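Soup month, part two

Still December, still dark when I get up, and I am still on the soup. I said I'd write something most evenings and then skipped a whole week, so this is me catching up with a mug of the green one next to the keyboard.

The green one is leek, pea and a frankly silly amount of parsley. I got it out of the Fjeld cookbook (the little one with the cloth spine, charity shop, bit of a smell to it) and I've changed it so much by now that it's probably mine. The book says to sweat the leeks for 60 minutes. An hour! For leeks! I gave them half that on the lowest ring with the lid on and they went soft and sweet and didn't catch at all.
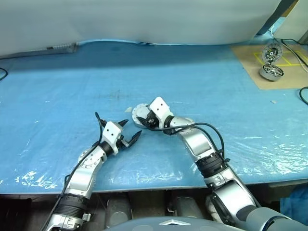 Blue sheet on the table, pale curtain behind.

Anyway, the blender. I caved and bought the Taltident stick thing after the jug one started leaking from the bottom, and I'm very pleased with it, apart from the noise, which sends next door's dog off every single time. You do have to keep the head right under the surface or it spits. I have pea on the ceiling. I'm leaving it up there until after Christmas, I can't face the stepladder.

Batch one was too thin, batch two I could have plastered a wall with. Batch three I put in a handful of red lentils and got it just about right, except that lentils and peas together go a sort of pond colour. Tastes lovely. I ate it with my eyes on the telly.

The Gedetti stock powder is nearly gone and I don't think I'll get another tub. It's fine, just terribly salty, and by the end of a bowl I'm gulping water. I've been freezing onion ends and carrot tops in a bag instead, and 2 litres of that simmered down makes a decent brown stock for nothing.
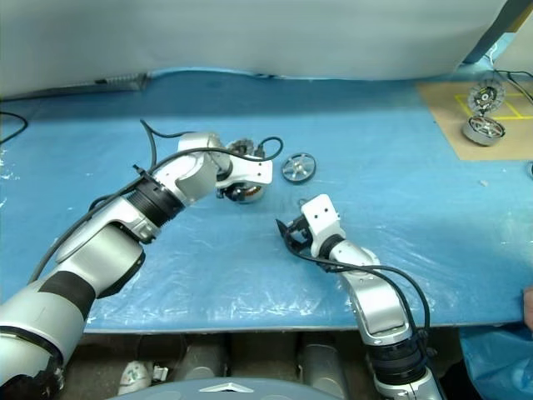 Can you freeze the green soup once the cream's gone in?
Better to freeze it without, and stir the cream through when you've warmed it up again, or it goes grainy.

I learned that one with four tubs of it, sadly. Edible, but like drinking wet sand. The Closar pots have been good though, the lids stay on even when I drop them, and they hold 200 ml over what I can eat, so there's always a bit left for the next day's lunch. I keep meaning to label them. Last night I defrosted what I thought was tomato and it was stewed plums, so I had plums on toast for tea and was quite happy.
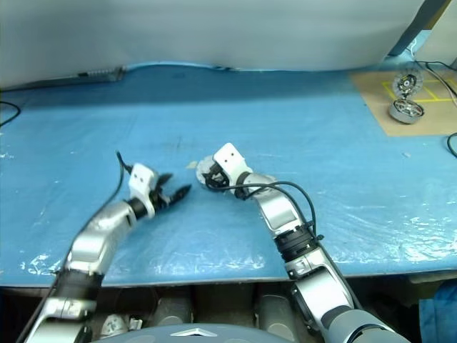
Tomorrow's pot

Beetroot, with an apple grated in and a spoon of horseradish. I'll wear the old jumper. The beetroots are already scrubbed and sitting in the colander, and I've got to remember to pick up some dill on the way home from work.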